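Two Fingers, One Bin: Inside a Shared-Workshop Gripper Build
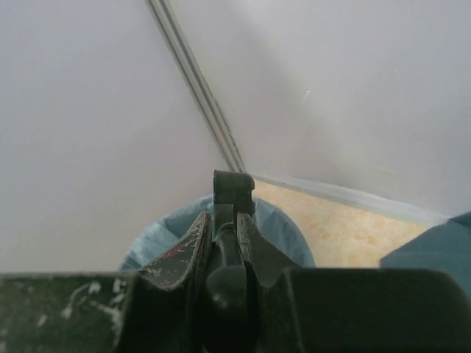
Rukhsana Talpur thinks the fingers should have been replaced months ago. The wear on them, she wrote in response to an earlier build note on the workshop's page, changes the friction at the contact edge, and any grasp data collected on scuffed fingers will not carry over to a fresh pair.

Ruth Correa has read the comment and does not dispute it. She is the builder of Noton, a gripper and wrist assembly she has been developing in a shared workshop in Prostville, and she has kept the same fingers on it through every revision of the controller.

"Rukhsana is right about the friction," Correa said. "My answer is that I don't want a gripper that only works with new fingers. Paint comes off. If the controller depends on the finish, the controller is wrong."

The task she has set the machine is a narrow one. Noton is to approach a lined waste bin, take hold of the liner at the rim, gather it and lift it clear. The target is soft, it changes shape when touched, and light passes partly through it. Correa chose it for those properties.

"A rigid block tells you where it is," she said. "You close on it, the current rises, you stop. With a bag the current hardly moves. You can have a full fold of plastic between the fingers and the motor reads the same as closing on air."

Her first controller used motor current alone. It was tuned on wood offcuts and a length of aluminium tube, and it failed on the liner in most attempts. The second added a position check at the end of the closing stroke, comparing where the fingers stopped with where they stop when nothing is between them. The difference for a single layer of liner was smaller than the backlash in the linkage.

"So I was measuring my own gear slop," Correa said. "It took me longer than it should have to see that."

The present version, which she calls Nisbet after the branch it was developed on, leans on the camera mounted at the wrist. The camera looks out over the housing and between the jaws, so that part of the gripper is always in view. Correa masks out the fixed housing in software and keeps the fingers, using their edges as a reference for how far the jaws have opened. Image processing runs on a small computer under the bench.

The camera's position was a compromise. Mounted higher, it would see more of the bin and less of the gripper, but the cable would foul the wrist at the end of its rotation. Mounted between the fingers, it would lose the target at the moment of contact. Correa tried the higher position first and went through 4 cables before moving it.

"Everybody who looks at the feed asks why the gripper takes up so much of it," she said. "I want it there. The distance that matters to me is from the finger to the plastic, and I'd like both ends of that distance in the same picture."

Colour is a further problem. Pale translucent plastic against pale walls offers little contrast, and the brightness of the liner changes with whatever is behind it. Correa's segmentation was trained on 486 hand-labelled images, all from the workshop. She described the set as too small and too local. Pulling the bin half a metre out from the corner reduces the accuracy of the rim estimate, as the wall no longer sits directly behind it.

Asked whether a dark liner would have been simpler, she said it would, and that she had tested one. The rim was found reliably. She went back to the blue because the workshop buys blue.

The mechanical side has changed less. The curved fingers were cut to a profile she settled on early, and the housing has been off and on again many times for access to the wiring, which accounts for a good part of the missing paint. She has considered recoating it and decided against it while the fasteners are still being changed.

The drive electronics are a second-hand Rorkoven board bought from another member. It is rated well above what the gripper draws. Correa said the documentation supplied with it was for a different revision, and that two of the connector pinouts had to be traced with a meter before anything could be powered.

Results so far are modest. In her latest run of 200 attempts, Noton took hold of the liner and lifted it free in 79. Most of the remainder were misses at the rim, where the fingers closed above the plastic or pushed it down into the bin. A smaller group were successful grasps in which the liner tore during the lift.

"The tears don't bother me much," Correa said. "A tear means I was holding it. The misses are all depth error, and they're nearly all in the same direction, so there's an offset in there I haven't found."

She suspects the hand-eye calibration, which was last done before the cable was rerouted. Redoing it is the next item on her list, followed by a slower approach over the final few centimetres and a second closing attempt when the first returns nothing.

On Talpur's point, she has agreed to a comparison. A new pair of fingers will be cut to the same profile and left unpainted, and the run will be repeated with both sets, using the same controller and the same brand of liner. Talpur has asked that the old fingers go first, and that the logs for both sets be posted in full. Correa has said yes to both requests and expects to start once the calibration is done.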